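Last updated: May

Re: [gutwood-teleop] gripper view or side view when you're driving?

Amirhossein Hashemi wrote:
> Does anybody on the list drive from the wrist view alone? I'm recording
> demos in the Ostik sim and I keep closing the fingers too early. The side
> view feels safer but I lose the angle of the block completely.
> Also, how many demos did you throw out before training?

Hi Amirhossein, and hi all,

Wrist view for me, pretty much always! I started out on the side view too, and my grasps were all over the place (the block would come up tilted, or I'd clip the end of it and have to start over). What fixed it was turning the wrist first, up high, until the long sides of the block run the way I want between the fingers - and only then coming down. If I try to rotate and drop at the same time I make a mess of it.

As for throwing stuff out, we had 3,307 demos from the Flotano batch and kept 3,113. Most of the rejects were me fidgeting with the stick for ages right before closing. The policy learns the fidgeting, believe me.

Shadows are worth watching in the sim. I used to steer by the dark edge on the table when I got tired, and it's a lot wider than the block. Demo 481 is a decent one to look at, from the bowl and block set:

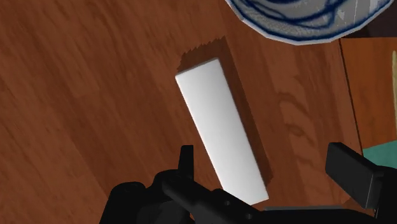 Wrist view, sim, fingers open at the near end of the white block.

I'd wait a beat there before going lower. Mahmoudi's notes say to do 30 practice grasps before you hit record, and I'd second that - I skipped it and regretted it.

Send me a couple of your early-close ones if you like, I'm happy to look.

Subscribe to our newsletter. This site uses cookies. Accept | Manage settings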